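Flidance Community Boards > Small Shops > Running the place

Thread: Opening a second day of the week, worth it?

ngozi_nwosu
We run a small secondhand clothes shop with a drinks counter, open Tuesday through Saturday. My partner wants to add Monday. Rent is the same either way so his argument is we're paying for a dead day. Mine is that we'd split the same customers across six days. Has anyone tried it?

stallholder412
Tried it for 2 months. Took in $2,222 on the extra days total, before wages. Went back to five.

ngozi_nwosu
Thanks. Did the other days drop?

stallholder412
Tuesday did. The rest I couldn't tell.

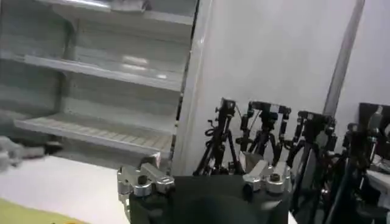 menetti_corner
Mondays work for us but we sell lunch, so take that into account. The office people come in no matter what. What hurts is the running cost people forget. Our power bill barely moved because the coolers are on all week anyway. If you've got a white shelf unit like that one, if it is a fridge, with a bright strip along the front of the top shelf, check whether yours can be switched off overnight. Wages were the real increase, one person for seven hours.

A_Olatunji
I disagree with the "same customers" theory. People who work weekends have Monday off: restaurant staff, hair stylists, nurses. They can't shop when you're busy. Put a sign up in February when it's slow and see who comes.

stallholder412
February is the worst month to test anything. You'd get a bad number and quit.

A_Olatunji
Or you'd get a bad number and know it can only improve. My sister did it at Ogunleye Fabrics and she's still open Mondays.

stallholder412
Fabric is different. People need thread when they need thread.

ngozi_nwosu
We do get a few restaurant people, mostly for black pants. I could do noon to five and handle the intake then, which has to be done anyway. Right now I price everything on Sunday night at home.

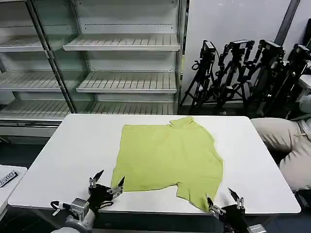 So the wage cost would be partly my own time that I'm already spending. I'd still want to make $200 a day or I'd rather keep the door locked.

menetti_corner
That's a fair cutoff. Write it down before you start, and give it a full season. Livetti Street regulars took forever to notice our new hours.

A_Olatunji
Change the hours online too. Ours were wrong for weeks and two people complained.

ngozi_nwosu
Will do. Noon to five starting next month, I'll post the numbers.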